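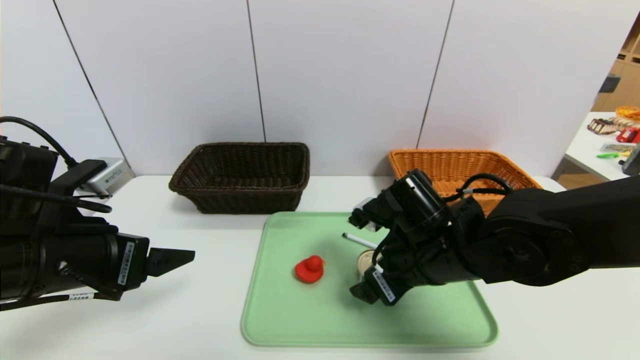
Photo: Mahfuz Seneviratne

Friday night at Oltholm again, and I finally have both arms moving off the same controller! If you read my last post you know the left one kept dropping its connection every time the wrist rolled past a certain point. Pranab Saha found it for me in 15 minutes (after I'd lost two evenings to it). A connector I had crimped myself. Figures.

So now I'm on to the sorting job, with two wicker baskets at the back, the green tray in front, and a duck, a pen and a can to pick from. I'm calling the program Jeselik. Everything at our shop gets a name, don't ask me why the vacuum pump is Skundov.

The pen is the one I'm dreading. It's skinny, it rolls, and my grasp code still thinks everything is a nice fat blob. The duck is a nice fat blob, so the duck gets to go first — I've been using it on its own to line up the wrist camera on the right arm.

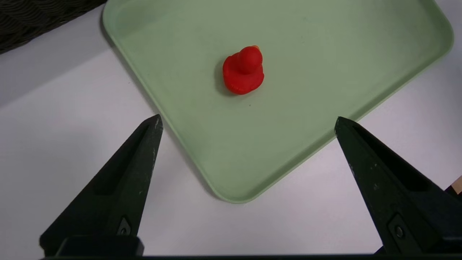 What's left to do

The fingers are scuffed already and I want to try thin rubber pads on them, 2 or 3 mm. I also need to slow down the last bit of the approach, because right now it comes in like it's late for a bus. And the cables! They want proper clips before I run anything for 48 hours straight, which is the plan for December if Mahfuz lets me hog the bench that long.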